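The owner of Fragkou, a small property styling and pre-sale repair business, has spent most of the winter in other people's hallways. She works with vendors in the last few weeks before a listing goes live, and she says the first thing she does is ask them to stop buying paint.

"People ring me and they've already been to the hardware store," she said. "They've got the tins lined up in the garage. I'd like to see the house first, thanks."

We met at a two-bedroom unit in the Paltine building, where the vendors had moved out and left her a key. The carpet was up in the second bedroom. She sat on the kitchen bench while a tiler worked in the laundry, and she stopped a couple of times to go and look at what he was doing.

Her rule for units is to start with whatever a buyer touches: door handles, taps, light switches, the catch on the balcony door. At Paltine she replaced all the internal handles and the kitchen mixer, and the hardware came to $408. The old ones worked. They were three different styles, left over from three different owners, and she thought it made the place feel patched.

"A buyer won't say, 'I didn't like the handles.' They'll say it needed work."

She is less keen on new benchtops. She said she has talked four sets of vendors out of them since February, and one couple went ahead regardless. Theirs was a good benchtop, in her view, but it made the cupboards under it look older and they ended up paying for doors as well. 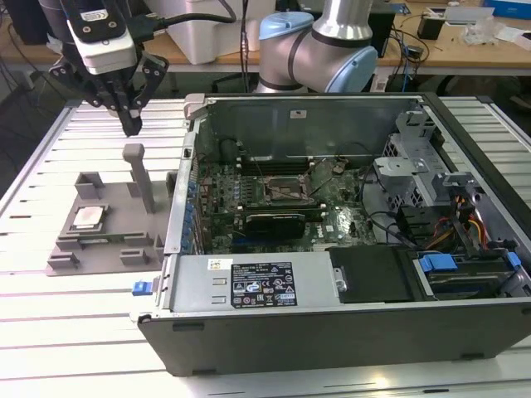 Lighting is where she will spend. The Paltine unit had a single fitting in the living room with a cold globe in it, and the far corner was dim even at lunchtime. She had an electrician add two wall lights and change the globes throughout. With the heater serviced and a cracked tile replaced at the front door, the whole job was budgeted at $2422, not counting her own fee. She expected to come in a little under.

I asked what she thought of virtual staging, where furniture is added to the listing photos afterwards. She doesn't offer it. Her clients sometimes organise it themselves through their agent, and she asks them to leave at least one photo of each room as it is.

"If someone walks in expecting a dining table for eight and there's barely room for four, they're cranky before they've seen the bathroom."

For real furniture she hires from Zisten, on a minimum of five weeks. She would prefer a shorter term. She keeps a few of her own pieces in storage as well, mainly lamps and a grey armchair that has been through most of the street.

Her other current job is a weatherboard house on Sadia Street, where the trouble is outside. The side gate had dropped and the path behind it held water. She had the gate rehung and the path relaid before anyone discussed colours for the lounge room. Buyers go down the side of a house, she said, and a lot of vendors haven't been down there in years.

I asked whether there were houses she would leave alone. She said yes, quite often. If a place is likely to be bought for the land, she tells the owners to mow the lawn, clear the gutters and keep their money. She charges for the visit and that's the end of it.

The tiler called out that he was short of grout, so she picked up her keys and went to get some.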